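Home | Club Guide | Lessons | Parts Closet | Contact

Setting Up the Practice Kitchen (Section 5 of the Club Guide)
March 30, 2019
By Rosario Bassi

Okay, so you've got your login and you've survived the safety talk. Now we get to the fun part! This section gets you from a blank desktop to a simulated kitchen with an arm in it that you can move around. I wrote it after watching our February group get stuck in all the same places I did, so if a step seems fussy, blame me.

We use two programs. Saria is the simulator (it draws the kitchen and does the physics) and Jenik is the little control panel that sends moves to the arm. They're separate windows and they both have to stay open.

Before you start

You'll need one of the club laptops or a desktop in the Głowacki lab. The kitchen pack is 724 MB, so please copy it from the shared drive and don't pull it over the school Wi-Fi.

Loading the kitchen

1. Open Saria first and wait for the gray start screen to go away. On the older laptops this takes a while (get a snack).

2. Choose Load Scene, then Kitchen, then Counter. Don't pick Counter Old. I keep meaning to delete it.

3. Type 235 in the seed box. The seed decides where all the objects land, and if we're all on the same one we can compare runs.

4. Now open Jenik. Click Connect and leave the port at 1490. The light in the corner of the panel should turn green.

Note: If the light stays yellow, you probably opened Jenik first. Close both and go back to step 1. I still do this, like, every other week.

5. Press Home. The arm goes to its resting pose and the joint numbers fill in.

Moving the arm

6. Set the speed slider to slow. It starts on medium, and medium is faster than you think!

7. Use the arrow keys to move the gripper across the counter, and Page Up and Page Down to raise or lower it. Tap the keys at first. Holding one down queues up moves, and the arm keeps going after you let go.

8. Stop above the thing you want and look at it from a second camera view (press V) before you go down. A gripper that looks perfectly lined up from one side can be way off from the other.

CAUTION: Don't drive the fingers into the countertop. You can't hurt anything in Saria, but the physics goes nuts, stuff flies everywhere, and you'll have to reload. It's also a terrible habit to take with you to the real arm.

9. Press Save View whenever you want a still for your notebook. Every notebook entry needs at least one, and mine usually have too many.

10. When you're done, press Home again, then close Jenik, then Saria. In that order, please.

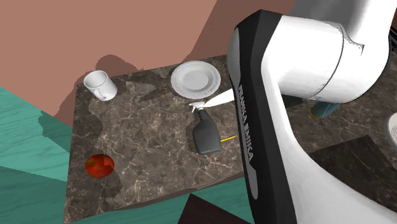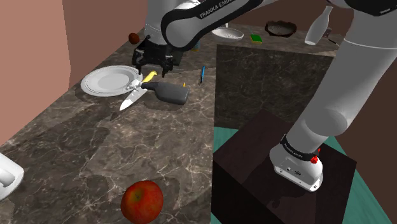

Nodholm, March

The spray bottle is a good first target, and in the top picture the fingertip is almost at the white nozzle. It's lying on its side, so you have to think about which way the gripper is turned before you go down. In the second one the gripper is over the far edge of the plate, and the whole reach of the arm shows much better from there. I'd save the knife for later. Get comfortable with rounder stuff first (I like the apple), then come find me and we'll do the grasping section together.

Questions? Leave a note in the club inbox or ask Rosario | © Nodholm Robotics Club | Back to top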